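Raltberg Housing Association opens furnished homes scheme in Salstead

17 June 2019

Raltberg Housing Association has today opened its furnished homes scheme to new tenants in Salstead, following a trial that began last October. Under the scheme, households moving into an unfurnished property may choose a package of furniture and household appliances, paid for through a weekly service charge.

The first phase covers 100 homes on the Leckie estate and in the streets next to Kumen Park. Tenancies will be offered from the association's existing waiting list, which currently stands at 1565 households.

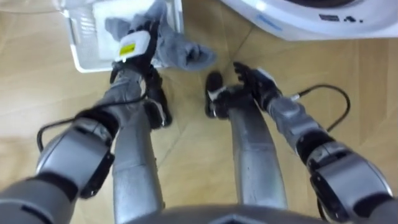

Tenants will be able to choose between a basic package of five items and a full package of 10. Both include a bed, a cooker and a washing machine. Repairs are covered for the length of the tenancy, and items may be returned at any time with four weeks' notice – the charge will be reduced from the following rent period.

Alasdair Semple, Director of Housing at Raltberg, said: "Many of our new tenants arrive with very little, and the cost of fitting out a home can lead to debt in the first months of a tenancy. The trial showed strong demand for the basic package in particular, and we are pleased to be able to offer it more widely."
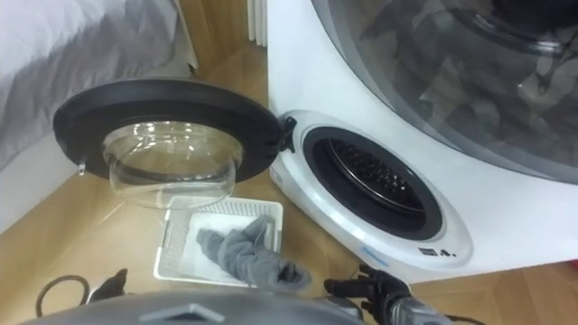 A front-loading washing machine with its door open.

Existing tenants on the Leckie estate may apply from October, subject to the condition of their rent account. Application forms are available from the Salstead office and can be supplied in large print on request.

ENDS

Notes to editors

Raltberg Housing Association is a registered social landlord. Media enquiries should be addressed to the communications team at the Salstead office.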